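Mitigeur noir mat Vemdale : avis après un hiver

Acheté en novembre pour remplacer un vieux robinet chromé qui fuyait. Un seul levier, bec incliné vers l'avant, finition noire assortie au plan moucheté. Le montage m'a pris une soirée, flexibles compris. La notice est mal traduite mais les schémas suffisent.

Le levier est souple et se règle d'un doigt. Le calcaire se voit plus que sur du chrome, je passe un chiffon microfibre le soir et un peu de vinaigre dilué une fois par mois. Pas d'éponge abrasive.

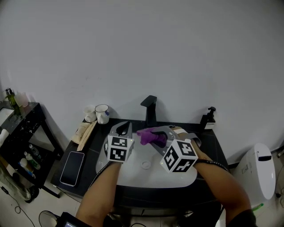
Birutė Ķēniņš trouve le mien mieux tenu que le sien : même modèle, et le noir a viré au gris à la base du levier au bout de sept mois, avec un gel anticalcaire du commerce.

Je n'utilise pas de gel, je ne peux donc pas comparer. Reste le prix, plus de 200 euros, un peu cher pour un joint de bonde aussi mince. Je l'ai changé tout de suite. Note : 7/10.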